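Speaker notes — "Members and Their Guests: a short history of the Vistiner Lake Club"
Local history evening, January 8, 2022

Slide 1. Wait for the latecomers. Mention the washrooms are down the hall and the good chairs are already taken.

Open with the gate. Everyone here has driven past it. Stone posts, a chain, and a sign reading PRIVATE in a typeface that suggests you should have known. I grew up a fifteen-minute bike ride from that sign and was inside it once, at age nine, for as long as it took a man in a canoe to notice me.

Slide 2. Founding. A group of lumber and rail men bought the north shore of Vistiner Lake for the fishing, then the south shore so they wouldn't have to look at anyone else fishing. The original charter allowed 55 members. It has never been raised. Pause here, somebody always wants to know how you get in. The answer is that you wait for a funeral.
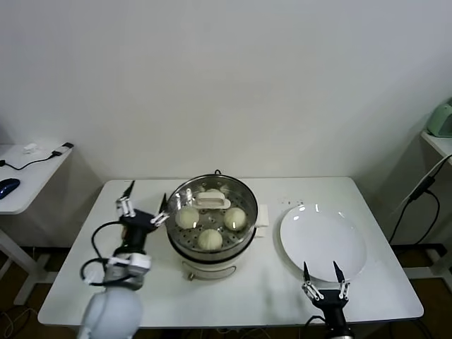 Slide 3. The land. By the second generation the club held 792 hectares, most of it hemlock and yellow birch that the founders' own companies would cheerfully have cut down anywhere else. Don't dwell on the irony, let them get there. Do say that the old trees are still standing and that the rest of the township's are mostly floorboards in Brolasero.

Slide 4. Rumours. Go quickly or we'll be here till spring.
The gold taps: no. I have spoken to the plumber's daughter. Chrome.
The private railway: sort of. A siding at Provance, long gone, with a platform you can still trip over.
The prime minister's cabin: every lake in the country has one of these. He must have been exhausted.
The tunnel: please stop asking me about the tunnel. 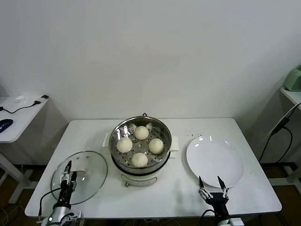 Slide 5. Who did the work. Slow down for this part. The cooks, guides, laundry staff and boat builders nearly all came from our side of the gate. Payroll books survive for 15 seasons and are in the township archive, in a box marked "Misc. Boats". Read the two entries on the slide aloud. The guide got more per day than the schoolteacher. The laundress got less than the ice.

If there's a family in the room with a name in the books they will tell you about it now. Let them. It's better than my slide 6.

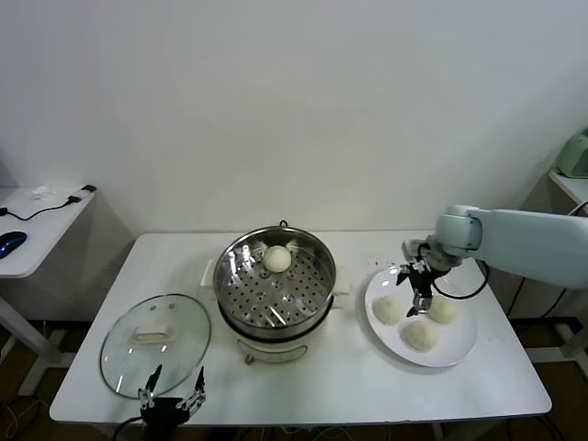 Slide 6. Scientists. The club started letting researchers in, a few each year, by letter of application. They come out with very good data on salamanders and very little gossip, so as informants they're a disappointment. What they do say is that the small inlet, Kivi on the old maps, has never been dammed or stocked, and is about as close as we have to a "before" picture of the region. Credit where due. A locked gate kept us out, and it kept out the jet skis too.

Slide 7. The road dispute. Keep it neutral — there are people here from both sides and they're sharing a coffee urn. The portage trail was public for 100 years before the survey that says otherwise. The club has the survey. We have several very firm great-uncles. The township takes it up again in September.

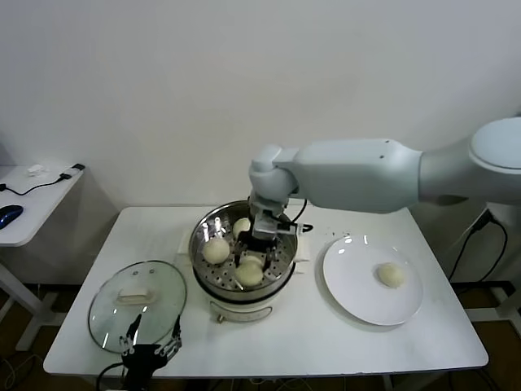 Three steamed buns on the steaming tray.

Slide 8. Sources and how to help. Letters, snapshots, old menus, anything with the club crest that your grandmother "borrowed". We scan it and hand it straight back, and we don't ask about the spoons.

Questions. Repeat each one into the microphone. If it's the tunnel, thank them warmly and point to someone at the back.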